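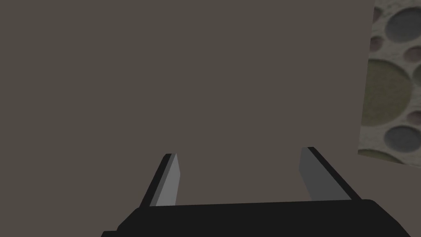
November, just after lunch. Second go at the Kiltard manual's chapter on recovering worn cookbooks, and I'm much happier with it than I was with the first! The spine lining came off in one piece this time (I left the paste on for 40 minutes and kept my hands to myself). For the new covers I'm going for a plain matte dark taupe with a narrow strip of patterned paper down the right, overlapping circles in greys and olive on a speckled beige, much like the one up there. Musa paper if they still stock it, otherwise I'll print my own.

Search this notebook Go

The book itself is Yasmine's, a Ramadan recipe collection with every page from the soups onwards stained with something or other. It's 8 sections, all sewn, and the thread has gone in the middle two. I'd planned to resew only those — then I opened it flat and the rest looked tired as well. Whole lot out, then.

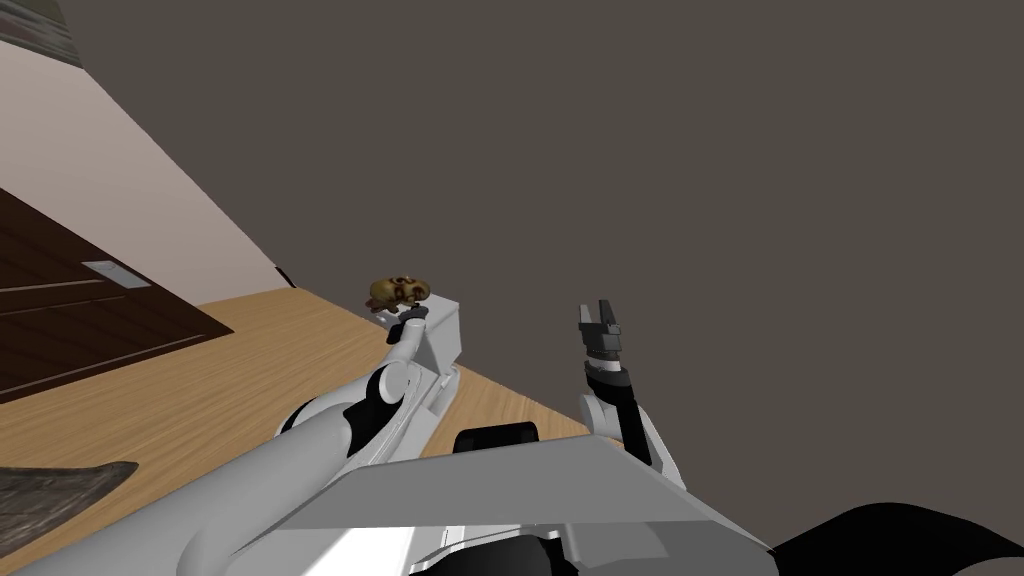
Aicha Ghoneim thinks I should leave the stains well alone and not even try the dry sponge, as half of what makes it worth reading is seeing which recipes got cooked. I'm mostly with her. I'll brush out the crumbs from the gutters and stop there.

Boards cut at 2 mm, a shade too heavy. Try the thinner Prita board next time. Endpapers at 90 gsm fold nicely, but the grain was wrong on one sheet, so that's in the scrap drawer. Thread: over 75 cm per section is plenty, I keep cutting too much.

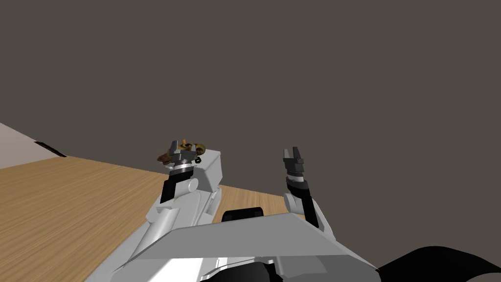 White arms and the wooden table, from above.

Still to do: wax the thread, ask Yasmine Ragab about a ribbon, find the bone folder.

Contact | © Bindery notebook | Back to top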